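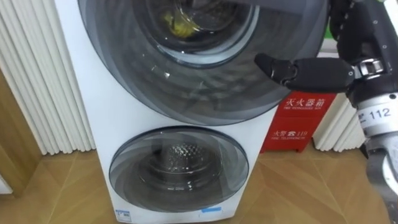 Macarena Olmedo: Same complaint in 513. Hot water at the kitchen sink starts fine, then drops to lukewarm in under a minute and stays there. The bathroom sink is worse. Please add us to this ticket if there is one already.

Ticket 2464
Property: Akstead, north riser
Opened: Thursday, May 25, 2023
Category: Plumbing, domestic hot water
Status: Closed, monitoring
Assigned: Cyprian Wróbel

Problem as reported
Lukewarm water at hot taps on the north riser, fifth floor and up. Worst between 7 and 9 in the morning. Lower floors not affected. Boiler room reports normal temperature leaving the tank. A similar complaint was logged in February and closed as "could not reproduce."

Entry 1, Cyprian
Checked the tank and the return line. Supply leaving the tank is at setpoint. Recirculation pump is running and the return pipe is warm to the touch at the bottom of the riser, cool at the top. Bled air from the top of the riser. Got a little, not much. No change at the taps.

Entry 2, Cyprian
Swapped the recirculation pump check valve for the spare on the shelf. The old one had scale on the seat but still closed. No change at the taps, so the old valve was not the cause. Leaving the new one in anyway. Pressure at the top of the riser is 33 psi on the hot side and slightly higher on the cold side. The two should be close to equal, and a difference in that direction would push cold water into the hot line if there is a path for it.

Next step is to look for a crossover. Asked Clarnance to send the access notice for every unit on the riser, including the ones with laundry hookups.
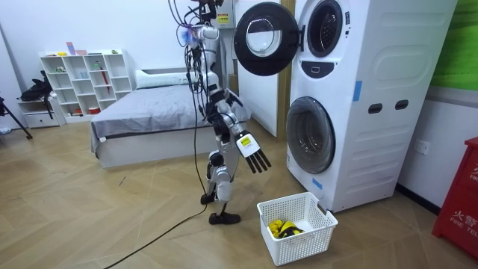 Stacked washing machine, north riser access.

Entry 3, Cyprian
Crossover test, done one unit at a time:
1. Close the hot shutoff to the unit.
2. Open the hot tap at the kitchen sink and let it drain down.
3. If it keeps running after the line is empty, cold is getting in somewhere past the shutoff.
4. Close the fixture stops one by one until the flow quits.

Most units drained down and quit. Unit 513 did too, so the fault is not in Macarena's apartment. She is only downstream of it.

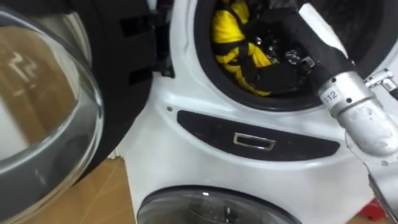
Does the cold side change temperature when this happens? Cold stays cold at every tap tested, which fits with cold pushing into hot and not the other way around.

Entry 4, Cyprian
Found it one floor down from 513. With the hot shutoff closed, the kitchen tap ran at a steady stream for six minutes and did not slow. Closing the stops at the kitchen and the laundry made no difference. Closing the stops on the shower valve ended it right away.

The shower has a Stalard mixing valve with a hand sprayer. The sprayer has its own shutoff button, and the tenant says they stop the water with the button and leave the main handle open. With the handle open and the sprayer off, hot and cold meet inside the valve body. The check stops are supposed to keep them apart. Both were stuck open with grit.
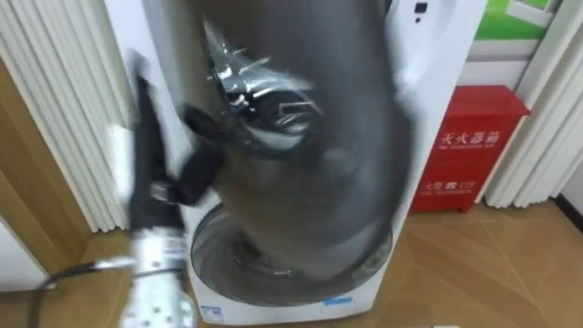

Laundry appliance, round lower door.

Entry 5, Cyprian
Sotomayor replaced the cartridge and both check stops this morning. Ran the crossover test again on that unit and the tap drained down and quit. Hot water in 513 reached full temperature and held there through the morning peak.

Asked the tenant to shut the shower off at the handle — the button is for pausing only.

Macarena Olmedo: Hot this morning, both sinks. Thank you. Should I expect it to come back?

Cyprian Wróbel: It could if another valve on the riser wears the same way. If it does, reply on this ticket and say which tap and what time of day. I also want the strainer at the riser base cleaned, given the grit we pulled out. Clarnance has that request and has not given me a date yet.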